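Réunion manip, mars, 14 h. J'étais là avec Kavinda et Heledd, et c'est encore moi qui tiens le stylo, donc pardon pour le style !

**Point 1 : les démos**

Kavinda a fini de trier le lot de Gistdale : 400 démonstrations sur la recharge d'agrafeuse, dont 35 écartées (mauvaise synchro entre les deux pinces, surtout). Je m'attendais à bien pire, bravo à lui.

**Point 2 : le résultat de Heledd**

Le gros morceau du jour. Elle a comparé deux façons d'entraîner la politique Hurkell : les pinces apprises séparément, ou ensemble avec un historique commun de 8 pas. Ensemble, c'est nettement mieux sur la pose de la barrette d'agrafes, et presque pareil sur l'ouverture du capot. Kavinda trouve l'écart suspect (il se méfie de tout, mais bon, il a souvent raison) et demande un deuxième tirage de graines avant qu'on en parle à Waltelent. Accordé.

On a beaucoup discuté du moment où les patins serrent la barrette par les côtés, juste au-dessus du rail. Heledd veut annoter cette phase à part, moi j'avais peur que ça nous prenne un mois. 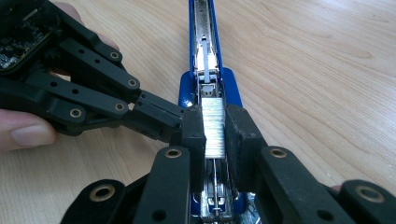
Bref, j'ai perdu, et je crois que c'est tant mieux : on annote la phase de serrage, mais seulement sur un sous-ensemble, et on regarde si l'erreur baisse avant d'étendre.

**À faire**

- Kavinda : relancer les deux variantes avec de nouvelles graines sur Sung (la machine est libre la nuit).
- Heledd : écrire la consigne d'annotation, 2 pages maxi !
- Moi : prévenir Waltelent que les chiffres arriveront plus tard, et réserver la salle.

Fin à 15 h 20, on reprend la question du capot la prochaine fois.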